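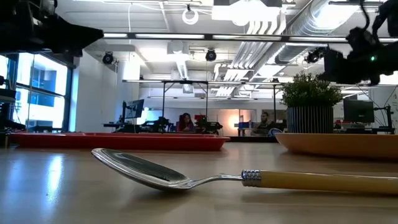
Table: spoon, red tray, bowl

BODPORT FARM SHOP, COLD ROOM AND COUNTER CHECK
Month: January
Checked by: Retno Teoh
With: Danang Nugroho (shop)
Marks: OK / FIX / ASK

1. Walk-in cooler holding temperature
FIX. The dial on the door says one thing and my probe says another. Danang says the dial "has always read low." Then why is it the dial that gets written in the log? Use the probe. Throw the dial out or cover it.

2. Temperature log filled in, morning and close
ASK. Every line is filled in, same pen, same number, for the whole month. I have never seen a cooler behave that well. I'd like to talk to whoever does the closing shift.

3. Raw meat stored below vegetables
OK. Chicken on the bottom shelf, in tubs. Two tubs had no date. Dated while I stood there, which doesn't tell me much about when they went in.

4. Milk and cheese rotation
OK on milk. The Zernia cheese was stacked new in front of old. Moved.

5. Honey and jam labels
FIX. Jar weight missing on the small honey. The sign says "100% local." Pauline Kettle supplies most of it and I believe her, but the shop also buys from Pattinasarany, and I was given two different answers on where that honey comes from. Get it in writing or take the sign down.

6. Handwashing sink
OK. Hot water, soap, paper towels. There was a crate of squash in front of it when I arrived. I'm told that was a one-time thing. Same was said last visit.

7. Sampling: clean utensils, covered food
ASK. Danang describes a fresh spoon for each customer. Fine as a rule. I asked how many spoons the shop owns and did not get an answer.

8. Sanitizer strength
FIX. Target on the wall chart is 200 ppm. Test strips expired, so any reading taken with them is a guess. Buy new strips before the next delivery day.

9. Scale
OK. 10 lb test weight read true, two tries.

10. Delivery vehicle
FIX. Irfan Wibisono still runs the market orders in the back of the Skoda with ice packs. The packs were frozen. There is no thermometer in the cooler box, and "it's a short drive" is not a reading.

11. Pest traps
OK. Clean and in place. No map of where they are. Adi Wibisono has promised one.

Follow-up
Items 1, 5, 8 and 10 need a receipt or a photo sent to me. I won't close them on a phone call. Item 2 stays open until I see a month of numbers that move.

R. Teoh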